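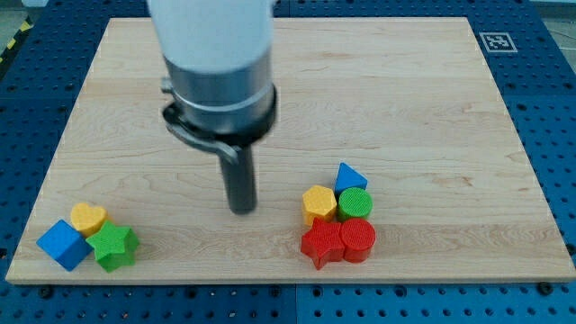 Coloured blocks on a pale board, one of them a blue cube.

In praise of the plain block

April 10, 2024

My mother kept our blocks in an old flour tin with a lid that took two hands to lift, and I have been thinking about that tin a good deal since February, when the playgroup in Lunham sent round a list of things it meant to clear from its cupboards. Near the bottom, between a punctured space hopper and a box of dressing-up hats, were the words "blocks, assorted, two tubs". I am sorry to say that I wrote back rather sharply. I have since apologised for the tone, but I should like to defend the opinion at a little more length, if you have a cup of tea to hand and nowhere pressing to be.

The case against blocks is easily made, and the people who make it are kind, sensible people. Blocks get under the radiators and hurt when you tread on them in your socks. They do not light up or say the alphabet, and a child of four who has a tablet at home may well look at a blue cube and wonder what it is waiting for. The playgroup wanted the shelf for a new activity table, and I have nothing against activity tables. My granddaughter in Trevham has one, and she was very fond of it for most of a fortnight.

But I have watched her with blocks too, and that is a different sort of afternoon altogether. She puts a few on one side and a few on the other and then looks at them for such a long time that you begin to think she has gone off the idea. Then one gets moved, perhaps by the width of a finger, and the looking begins again. If you ask her what it is she will tell you it is a farm, or the dentist, and if you ask again in ten minutes you will get another answer given with the same confidence. I used to think this was forgetfulness. I now think she was quite right both times and I was slow to keep up.

What I would plead for, as much as the blocks themselves, is a decent place to put them. Carpet is hopeless, as anybody who has built a tower on it will remember, and a kitchen table is usually half covered in post. A good wide board is the thing – pale wood for preference, with a bit of grain to look at, and more room on it than the blocks need. People will insist on tipping out the entire tub, as if generosity were measured by the noise it makes. Put down a small handful on a big clean board and the colours seem to get brighter, and the space in between turns into a road or a pond without anybody having to say so. The dark streaks in a piece of timber have been rivers in our family for three generations.

I bought our present board at a house clearance in Grukasby, where it was leaning against a mangle with a ticket on it, and I carried it home on the bus across my knees, to the great inconvenience of a gentleman with a cello. It has been used for pastry since, I admit, and once for wallpapering, but it always goes back to the blocks. A little oil twice a year keeps it nice.

There is a grander argument about learning, and I dare say it is a good one. I have read a 116-page booklet on early play, borrowed from the library at Cormier, and it had a great many charts in it. Shape, colour, balance, sorting and so on. I don't doubt a word, but I did feel the writer had not sat on a floor for some time. Children sort things by colour when they feel like it, and when they don't they will put the red ones to bed because they are poorly. I would hate for us to keep the blocks only on condition that they earn their place.

The Lunham tubs have been spared for now, I am pleased to report, and moved to the lower shelf by the coat pegs, where small people can reach them without asking. A set of 24 was found behind the piano while they were at it, complete apart from one green triangle. If you have an odd green triangle at the bottom of a drawer, and I suspect that more households do than would admit it, the playgroup is open on weekday mornings and would be very glad to have it.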